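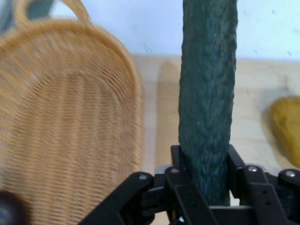
A cucumber-like item in the gripper, beside the wicker basket.

The case for renting the arm

2021-12-16
4 min read

Vellow sells a tabletop robot arm in a kit. You get the arm, a two-sided gripper, a small camera that mounts near the gripper, and a year of access to the software. The kit costs 2,000 dollars. Brimstead, which handles the sales in our area, will also rent you the same kit for 400 dollars a month, with someone on the phone to help with setup. I think most small shops and classrooms that want one should rent, and I think Brimstead should stop treating the rental as the lesser product.

I say this after using a rented kit for most of a season. My work is packing produce boxes, and the job I cared about was a simple one: pick up a thing from a table, put it in a basket. A person does this without looking. The arm has to be taught each kind of thing, and the teaching is where your time goes.

The sales page says a new item takes 20 demonstrations. You move the arm by hand through the motion, the software records it, and after enough of these it tries on its own. For long, firm items the number is fair. A cucumber gives the gripper two sides to close on and doesn't mind a little pressure. Rounded things took me 40, and I was still not happy with the results. The page doesn't mention this difference. It should, in the same size type as the 20.

The basket matters too. I started with a plastic tub with straight sides and had little trouble. A wicker basket with a handle is harder, because the arm must come in over the rim and keep clear of the handle on the way out. Customers like wicker. If you sell a kit for packing baskets, then baskets with handles ought to be part of your testing, and the manual ought to have a page on them. Vellow's manual gives them one sentence.

None of this makes it a bad product. The gripper is sturdy and the screws are easy to get at. The software, which is called Fullovine, is slow to start but did not lose any of my recordings. When I moved the table and everything went wrong, the phone support at Brimstead had me running again before lunch.

That call is my main argument for renting. If you buy the kit, support costs extra after the first month, and the first month is when you don't yet know what to ask. My real questions came later, when I had changed the lighting, swapped the table and tried a second basket. A renter gets answers to those. A buyer gets a price list.

The usual reply is that five months of rent equals the purchase price, and after that you are throwing money away. The sum is right. It leaves out the hours you spend alone with the manual, and it assumes you will still want the arm after five months. I know of nearly 40 small growers who have looked at these kits through the Mahrous equipment fair, and the ones I talked to afterward mostly wanted to know whether it could do their job at all. You can find that out in a month or two. If the answer is no, you have spent 400 or 800 dollars and you can send the thing back.

There is a group that should buy. If you handle one kind of item, in one kind of container, on a table that never moves, the arm will settle in and you won't need much help. Schools with a technical teacher on staff may also do better owning it, as long as that teacher plans to stay.

For the rest of us, I would like two changes before the new price sheet comes out in February. Brimstead should offer a plain monthly rental with no three-month minimum. And Vellow should list training numbers by type of item, from its own tests, including the poor ones. I would have rented anyway if I had seen them. I would also have started with the cucumbers and left the rounded things for later.

Contact | Copyright 2021 | Back to top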